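Test Kitchen Notebook, Ojo Restaurant, Zarville
2022-09-01

Subject: flatbread dough for the autumn mezze menu, second series.

The Drevden flour was used for all batches in place of the previous supply. Salt, oil and yeast were kept as in the February series. The dough was rested for 24 hours in the cold store, and a second portion for 6 hours at room temperature.

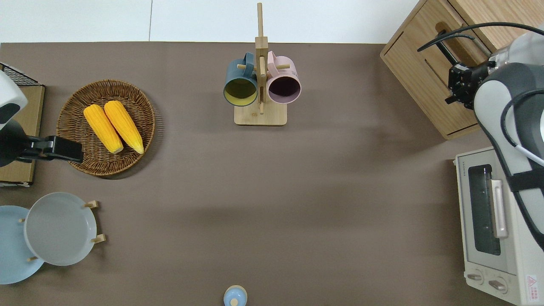
The long-rested portion rolled out more evenly and tore less at the edge. Flavour was judged fuller, with a slight sourness that suits the smoked aubergine. The vegetable side remains undecided. Husked yellow corn, two ears to a round wicker basket, is the presentation under consideration for sharing tables, with chilli butter served separately. The kitchen's preference is to char the corn lightly and omit the cheese.

Short-rested portion: acceptable when eaten at once, tough after standing. Not recommended for takeaway orders.
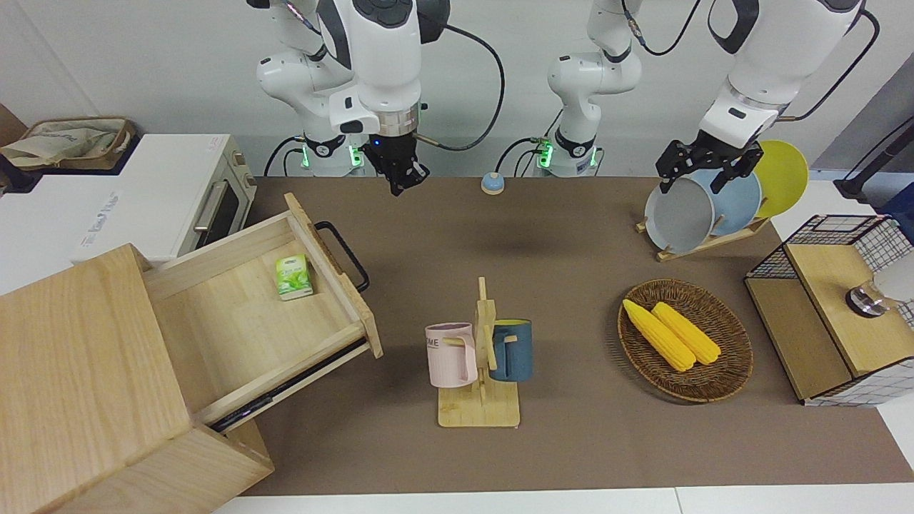 Brown mat, with the right gripper pointing down near its back edge.

Hummus: the Titetar tahini is smoother than the present one but noticeably more bitter. Lemon was increased in the second bowl and the result was still sharp at the finish. A third bowl with less garlic is to be made before any order is placed. Colleagues are asked not to adjust the seasoning of trial bowls without recording it on this page.

Lamb kebab: 14 skewers grilled, all from the shoulder. Mince held its shape well. Sumac to be added after cooking, as the earlier method left it dull.
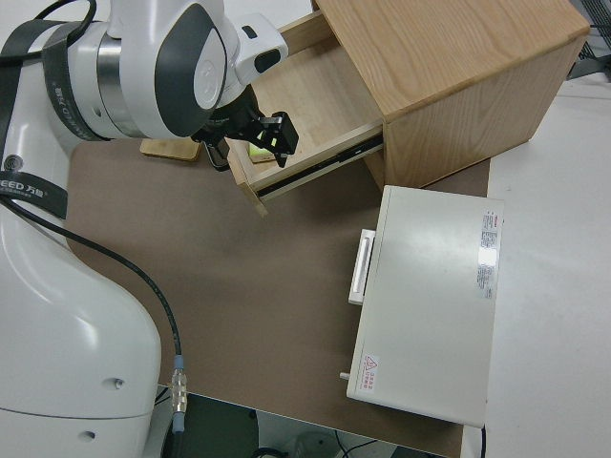 Gripper lowered into the open wooden drawer.

Outstanding: price per portion for the flatbread; revised allergen sheet for the tahini; a decision on whether pickled turnip is to be offered with the kebab or listed separately. The long-rested dough goes forward to the next staff tasting.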